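Okay so I've finally cancelled the last of my streaming subscriptions and gone back to the library, and I have THOUGHTS. Thread, sorry in advance 1/

First up, the Brendholm branch has redone its hold shelf and it's alphabetical by YOUR surname now, so you just wander in and grab it. I used to queue behind the whole toddler rhyme time crowd for this!! 2/

Holds I have going: the big Courtois biography (458 pages, pray for me), a slow-cooker book with a cracked spine I've borrowed twice already, and a Didus road atlas for the trip up the coast in May. 3/

The Courtois had a waitlist of 4 people when I joined and I was sure I'd see it by Christmas. Came through in 2 weeks. Either everyone's a speed reader or they all gave up at the chapter on canal tariffs (I nearly did, it's a slog, push through) 4/

Also they've scrapped overdue fines. I owed money from uni that I'd been too embarrassed to front up about, and it's just... gone. The woman at the desk turned her screen around to show me the zero. I could have hugged her 5/

My one whinge is the Wemel app. It logs you out every time you renew something, and the search thinks "colour" and "color" are different subjects. Please, someone fix it 6/

Anyway the new goal is a chapter a night with my phone in another room, lamp on, cup of tea, done by 10. Going well so far, mostly 7/
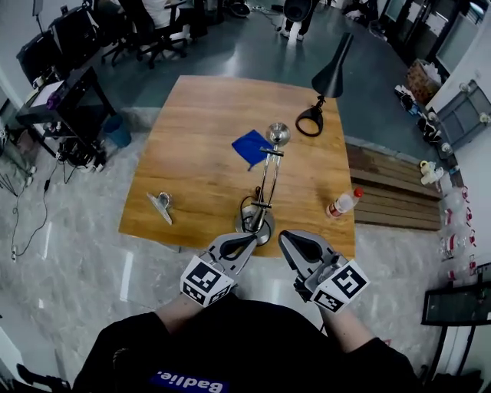
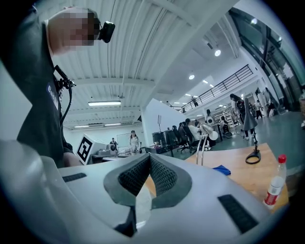 Tamarillo_Jam replied that the catalogue on the website still works fine if you skip the app, and that Brendholm is getting 3,000 large print titles moved over from the old branch, so it's worth putting holds in early. Going in tomorrow arvo to ask which shelves they're using 8/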